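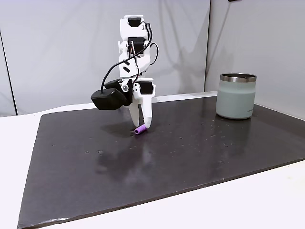 집 보러 다니는 분들께 대출 비교 앱 주타노(Jutano)를 꼭 한번 써 보시라고 하고 싶어요. 저는 전세 만기를 앞두고 올여름 내내 매물을 보러 다녔는데, 이 앱을 깔기 전과 후가 정말 달랐습니다. 전에는 은행 상담지에 적힌 금리만 들여다보다가 머리가 아파서 덮어 버리곤 했거든요. 매물마다 메모를 붙이는 칸이 따로 있어서 저는 거기에 가구 이야기까지 적습니다. 흰 상판에 검은 매트를 깔아 둔 책상이 작은방 창가에 들어가는지, 문을 열 때 걸리지 않는지 같은 것들이요. 월 상환액 바로 밑에 그런 메모가 붙어 있으니 숫자로만 보이던 집이 갑자기 살 집처럼 느껴집니다!

제일 마음에 드는 건 상환 방식 비교 화면이에요. 원리금균등과 원금균등을 나란히 놓고 막대를 밀면 첫 달 금액, 총이자, 몇 년 뒤 남는 원금이 한꺼번에 바뀝니다. 변동금리를 고르면 금리가 올랐을 때의 그래프도 같이 그려 주는데, 이걸 보고 저는 욕심내던 집 하나를 깨끗이 포기했어요. 속은 좀 쓰렸지만 지금 생각하면 잘한 일이죠.

매물은 최대 네 곳까지 한 화면에 놓을 수 있습니다. 취득세와 중개보수, 이사비를 직접 넣는 칸도 있고요(이사비 칸이 있는 앱은 처음 봤어요). 관리비까지 넣고 나니 매매가가 2,000만 원 싼 집이 매달 나가는 돈은 오히려 더 컸습니다. 남편이랑 둘이 화면을 보면서 한참 말이 없었네요.

비교 삼아 쿠바우(Cuvau)도 두 주 동안 같이 써 봤습니다. 그쪽은 지도가 예쁘고 속도가 빨라요. 그런데 중도상환수수료를 계산에 넣을 수가 없어서 저처럼 중간에 목돈을 갚을 계획이 있는 사람에게는 주타노가 훨씬 잘 맞습니다.

아쉬운 점도 있어요. 결과를 파일로 내보내면 글자가 작아져서 부모님께 보여 드릴 때 손가락으로 계속 확대해야 했고, 가족 공유는 두 명까지만 됩니다. 우대금리 조건도 자동으로 들어오지 않아 급여이체나 카드 실적 같은 항목은 하나하나 체크해야 해요. 저는 이걸 모르고 처음에 금리를 너무 높게 잡았어요. 설정 맨 아래에 있으니 시작할 때 먼저 열어 보세요.

앱에 나오는 금액은 어디까지나 예상치라 최종 한도는 은행에서 다시 확인해야 합니다. 그래도 상담 창구에 앉았을 때 뭘 물어야 할지 알고 가니까 마음이 한결 편했어요. 저희는 11월에 잔금을 치를 예정이라, 그때 실제 상환표가 나오면 앱 숫자와 맞춰 보고 댓글로 남길게요.

2019-09-13 작성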